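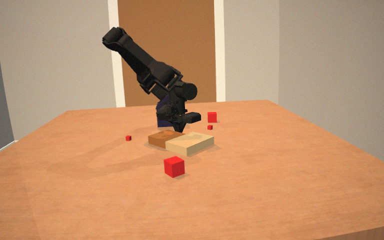 ## 4. House rules for running tabletop trials

**Figure 4.** Our simulated table, with the gripper above the two wooden blocks and red cubes of different sizes set out near them.

I'll admit I came to the rules late. When Alistair Munro and I started the Sidlow task set, we each ran trials however we fancied, and by October our scores for the same policy didn't match. I'd been letting the arm have a second go after a fumble and he hadn't. So we sat down one Tuesday and wrote things out properly, borrowing a fair bit from the Binbridge checklist (which I still think is too long!).

The rules we kept are short. Every policy gets 30 trials per layout, and the seeds are fixed before anyone looks at a result. A trial ends after 40 seconds, wherever the arm has got to. Cube sizes are written into the layout file and stay put – no quietly dropping the tiny ones like those in Figure 4 when a policy keeps missing them. I was guilty of that in the Swanson runs, and we've thrown those scores out.

We argued longest over what counts as touching a block by mistake. Sutel, our older logging tool, only recorded contacts lasting five time steps or more, so a quick knock never showed up at all. We now log every contact and report it next to the success rate. Alistair would like a penalty as well. I'm not keen, and for now the two numbers are kept apart in all our tables.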